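Undent Carpet Saver Chair Mat - Clear, Low Pile

Home > Office > Floor Protection > Chair Mats

I started selling these out of the Prarnholm shop because I was sick of my own carpet. I had four deep little pits under my desk at home, plus a bald track where I roll back to reach the printer, and no amount of ice cubes and combing was bringing that pile back!

The Undent is a clear mat with short studs on the underside, so it grips low pile carpet and stays where you put it. It's 3 mm thick, and that's plenty for a normal office chair on a firm carpet. If yours is deep and squashy, get the Hollasby instead (it's heavier and costs more, but a thin mat on a thick carpet will bend and crack, and then you'll be cross with me). 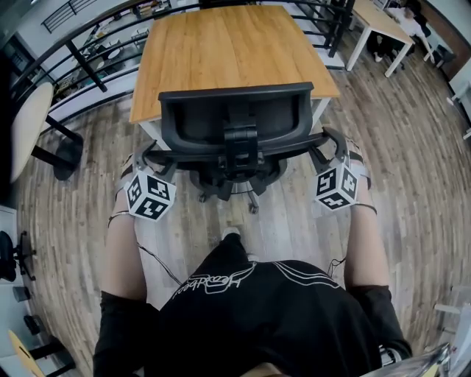 It comes rolled up in a tube and it will look hopeless when you first take it out. Don't panic - lay it flat in a warm room overnight with some books on the corners. Mine took until the next afternoon in winter. Please don't use a hair dryer on it. I tried that with an early one and made a lovely permanent ripple.

Do measure before you order. You want the mat to reach under the desk a bit and still be there when you push back to stand up. Most people buy too small, me included.

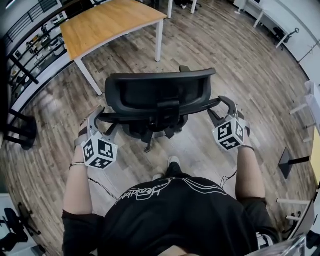 Black office chair, held by the armrests.

What you get
Clear mat, studded underside, rounded corners
Thickness: 3 mm
Delivery: 16 days for custom sizes, much quicker for stock
Price: $38, custom sizes by quote

Will it fix the dents you already have? No, sorry. It stops new ones. Steam the old ones first and let the carpet dry fully before the mat goes down.

For hard floors you need the smooth-backed version from Dimitriou, listed separately. The studs on this one can mark wood, so keep it on carpet.

We've sold some 200 of these and I still have my first one under my desk. Next batch of the large size is due in August - send me a note through the contact form and I'll put one aside for you.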